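**Week 2 handout: what does it really cost to collect your own data?**

Right, so last time I promised we'd do money, and I know money is the bit everyone skips. Please don't skip it! I've sat through so many project pitches where the arm gets four slides and the spending gets one line reading "misc".

Our running case is Plukari, the small tabletop picking project I planned a while back. The job was easy to say: collect lots of short recordings of grippers handling everyday clutter, then train on them. We had a choice between a full arm from Clidside and a set of hand-held grippers from Oravec. I wanted the arm (of course I did, I'd been wanting one for years) but the arm would have eaten the whole budget before we'd bought a single table to put it on.

So the first thing to do in your own plan is split the spending into two piles. Pile one is what you buy once: grippers, cameras, mounts, a decent table, lights. Pile two is what you keep on buying: finger pads, batteries, storage, replacement cables and people's time. Pile two always looks tiny in the first draft. Ours had 155 pounds in it for the whole project, and I'm still a bit embarrassed about that.
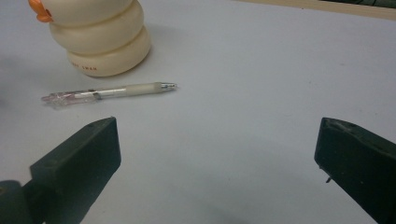

Fingers are the classic one. They scuff, they pick up dust, the edges go, and at some point your grip changes enough that old and new recordings don't match. I'd now budget for spare sets from day one and swap them on a fixed schedule, even if they look fine. Ask the supplier about delivery times as well as price. Skukoletti, who made our second batch, were cheaper per pair but we waited ages for them, and a person standing about with no fingers to fit costs far more than the fingers do!

Then there's the clutter itself. Students tend to put down zero for objects, on the grounds that everyone has pens and mugs at home. Fair enough for a first week. After that you need variety: shiny things, see-through things, odd rounded shapes, things with lettering on. Charity shops are brilliant for this. Keep the receipts, and put a proper line in for it.

A word on time. We aimed for 2,000 recordings and I planned 35 working days, with no allowance for setting up, re-shooting or the afternoon when the storage filled up (check your storage!). I'd now add a good chunk on top before showing the plan to anybody.

**For next week**

- Draft both piles for your own project, on one page.
- Get real quotes for anything in pile one that you can't replace quickly.
- Mark each pile two item with how often you expect to buy it again.
- Bring a version with the budget cut in half. I want to see what goes first.

Spreadsheet is fine, paper is fine. If you're torn between an arm and hand-held kit, bring both versions and we'll go through them in the second hour.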